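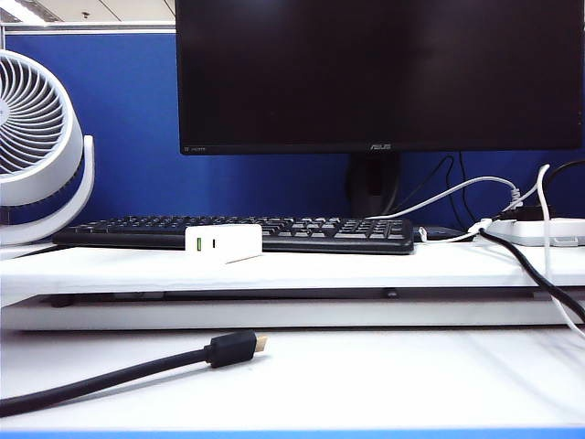
Desk shelves: are they worth the bother?

Every office tips page tells you to buy a raised shelf and your desk will sort itself out. I doubt it. When our corner of the Brisside office got them, the shelves filled up inside a month. A shelf is one more flat surface, and flat surfaces collect chargers.

A few things I've tried, with mixed results.

Park the keyboard on the shelf. Good for paperwork, bad if you then treat the keyboard as storage. Chargers go in a drawer or next to the power strip.

Power strip at one end. I'd agree with this one. Pick the end nearest the outlet and let the thick cord drop on that side. Thin white cables are the real nuisance, and those neat little clips (Momska sells a pack of 11) lost their grip on me by November. A twist of garden wire held longer.

Labels on plugs. Do it, but with masking tape. The printed kind peel.

Desk fan. Keep it well away from loose paper and wipe the grille before you blame the fan for being weak.

Then there are the blocks and cubes people use as little risers and stands. I was ready to laugh at these. A plain white cube does give a small object a place to stand, and a dark thing is easier to find on a pale top than on a cluttered desk. Keep it to one item, though - two and they start getting knocked off. I wouldn't pay the 18 dollars the Werkville catalog wants for one.

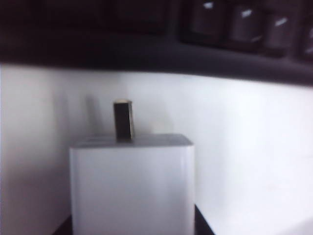 A smooth top is also quicker to dust, if you dust. Use a dry cloth first, then a damp one. Skip the special sprays - I have yet to meet one that beat water and a drop of dish soap.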